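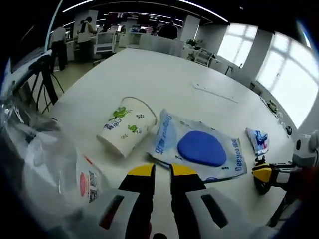
The great tea round question

Our item in the last newsletter on whether the office tea round should survive brought in 141 replies, which is more than we had for the pension changes and a great deal more than we had for the fire drill. Thank you to everyone who wrote. Thank you also to those who wrote twice, the second time in capitals.

For anyone who joined after the move to Kinberg House, the background is short. When we were all on one floor in Samow Street, whoever stood up first made the tea. It was a simple system and it rewarded people with strong bladders. Now that we are spread over 3 floors with a kitchen on only two of them, standing up first has become a serious commitment, and on the middle floor it involves a lift. People have started to sit very still in the mid-morning. The accounts end of the building can go from nine until nearly noon without anybody so much as stretching.

So we asked what you wanted. A large group of you want the round kept exactly as it was, and most of that group, going by the replies, are people who drink tea. A smaller group want it scrapped and everyone left to fend for themselves. Then there are the coffee drinkers, who say they have never been properly included and would like this written down. It is now written down.

Several replies raised the matter of strength. The old Samow Street chart, with its squares of brown running from "wet cardboard" to "fence", was lost in the move, and without it orders have drifted. "Normal" was used in a good many replies as if it were a colour. One person on the top floor asks for "normal, but a bit less so". We have been in touch with Mendes, the firm that prints our stationery, and they can do a new chart on card for not very much money. They did ask whether it was for paint.

Sugar was less heated than expected. Most people who take it said they were giving it up.

Milk was another story. The shared milk arrangement runs on goodwill and an honesty tin, and the tin came out of last month short again. It has never once been over. We are not going to write another notice, as the fridge door already has so many notices on it that the shopping magnet has given way under the strain. A proposal came from the ground floor that milk should simply be paid for out of the general budget like paper and light bulbs, and this has been passed upwards. It has been upwards for a while now.

On biscuits, please see the separate item. There is always a separate item on biscuits.

Now to what was decided, if that is the word. From the start of next month each floor will run its own round, with no crossing of floors. If you work on the middle floor and your favourite tea-maker works on the top, we are sorry, but you will both have to be brave. Rounds are limited to six drinks, that being what the trays will carry through a fire door without an incident. Anyone in a meeting when the round goes out may be included if they left their mug on their desk where it could be found. A mug inside a drawer is taken as a no.

Herbal teas count as tea. We took advice on this from Esa, the café on the corner, who said that of course they did and why were we asking. Anything that needs a blender, a whisk or its own small jug does not count as tea and you may make it yourself with our warmest wishes.

There was some feeling about people who accept a drink every day and never make one. Two replies named the same colleague. We don't intend to publish that, but if you have just felt a slight chill, the kettle on your floor holds enough for six and the switch is on the left. The fair way round, most of you thought, was a list on the kitchen wall with a tick beside each name. We tried a list in Samow Street one December, and by the new year somebody had ticked themselves for March. It will be in pencil again, but the pencil will be kept elsewhere.

The kettles themselves are being replaced. The old one on the ground floor has been making the noise for so long that visitors have stopped mentioning it. The new ones switch themselves off, which will be a comfort to whoever sits beneath them. We have also ordered 500 tea bags to see us through the first few weeks. Somebody is bound to point out that this won't go far with a building our size, and they would be right, but the cupboard has a boiler in it and that is all the room there was.

Lost mugs next. The move brought a box of them, and it has sat under the sink on the ground floor ever since. Please come and look. There is a blue one with a chip, a tall one with somebody's old football club on it and a matching pair which nobody has claimed, possibly out of pride. Whatever remains at the end of the month will go to the charity shop, except the football one, which they have already said they don't want.

Finally, the descaling rota. Only one floor has filled theirs in. You know which floor you are on.

Replies on any of this to the usual inbox, please, and if you could keep them to a page we would be grateful. The longest last time was over 184 lines, and the last part of it was about parking.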